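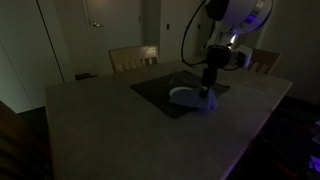 Talk notes: the night the arm wouldn't stop pushing

Okay, start with the fault, skip the bio. They've got the program.

So we're running the Srour job, small parts on a mat, pick up, set down, repeat. Long, boring run. Somewhere past cycle 1023 the arm comes down for a part and just keeps coming. It thinks it's still in the air! The force reading had frozen, and the controller was happily using the last number it got.

(Pause. Let the engineers groan.)

What did the stopping was the joint limit — dumb, old, separate from my code. Three seconds of pressing, roughly, before it tripped. Bent fingertip, dented part, and me with my heart going like mad.

Now the bit I'm not proud of. The log had 6 frozen readings from earlier in the week. Short ones, they cleared up by themselves, and I'd filed them under "noise." Show the log here, and go slow.

The cause: a cable that got tugged every time the wrist turned far enough. Anwood sold us a longer one and we moved the clip. Cheap fix, two evenings of hunting.

What we changed in Willulier, our control code:
- every reading has a time stamp, and a stale one means stop
- slower for the last bit of the way down
- no restart from the keyboard, you walk over and look first

Ask the room who checks for stale data. Wait for hands. Then questions — and if the Stamuveo people are in, ask how they handle it, I'd love to know.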